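Demonstration by hand and by remote control

In robotics, a demonstration is a recorded performance of a task that a robot is later meant to carry out by itself. The person who performs it is called the demonstrator. Demonstrations are grouped by how the motion enters the record: by guiding the robot's own arm, by driving the robot from a distance, or by doing the task with bare hands while sensors record.

Guided teaching

In guided or kinesthetic teaching, the demonstrator holds the arm and moves it through the task. Joint positions are stored directly, so no conversion between human and robot motion is needed. The method suits slow work with one arm. Two-arm tasks are harder, as one person has to support and steer both arms at once.

Remote control

In remote control, or teleoperation, the demonstrator works a separate device and the robot follows. Common devices include hand controllers, gloves and leader arms – small copies of the robot arm whose joints are read and passed on. The record contains only motions the robot is able to make. Delay and a limited sense of touch slow the work, and tasks that depend on light finger pressure are often recorded by other means.

Bare-hand recording

In bare-hand recording the task is done by a person without a robot, usually with a camera placed near eye level. Hand positions are estimated from the video and mapped to the robot's gripper or fingers in a later step, known as retargeting. Errors arise where one hand hides the other or where an object covers the fingertips.

Peeling and unsealing are frequent subjects. The parts are thin, they bend, and the two hands have different jobs: one steadies the surface while the other lifts an edge.
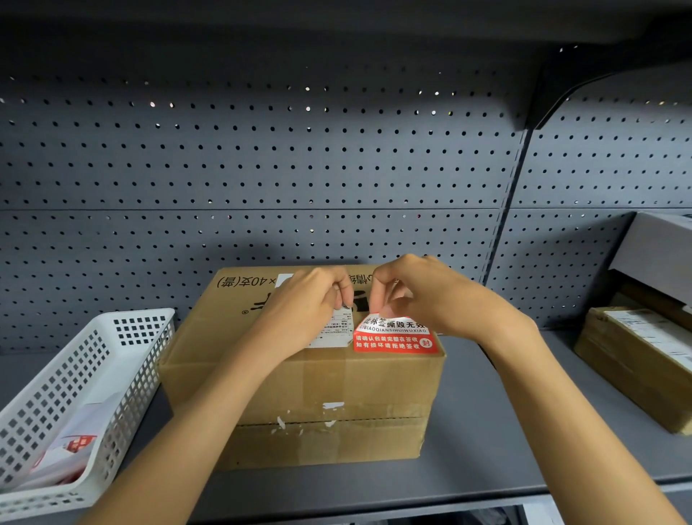 Bare-hand work on a parcel: the left hand presses on the shipping label while the right lifts a corner of the red seal sticker.

Segmentation and labeling

A recording is normally divided into episodes, each covering one attempt at the task. Episodes may be divided again into steps such as reach, grasp, peel and release. Failed attempts are either removed or kept under a separate label.

The Casora parcel set, released on Dec 18, 2020, holds 1401 episodes in 38 task types, of which 172 episodes involve labels or seals. It was recorded at the Quiambao site with two methods, bare-hand recording and leader arms. The Likine format, used for the set, stores video and hand positions on a shared clock. Ultar, a playback program, reads the same files and can run an episode on a simulated arm.

Limitations

A demonstration shows one way of doing a task and carries the habits of the person who gave it. Force is missing from most video records – a sticker pulled gently and one pulled hard can look alike.

See also: teleoperation; motion retargeting; imitation learning; bimanual manipulation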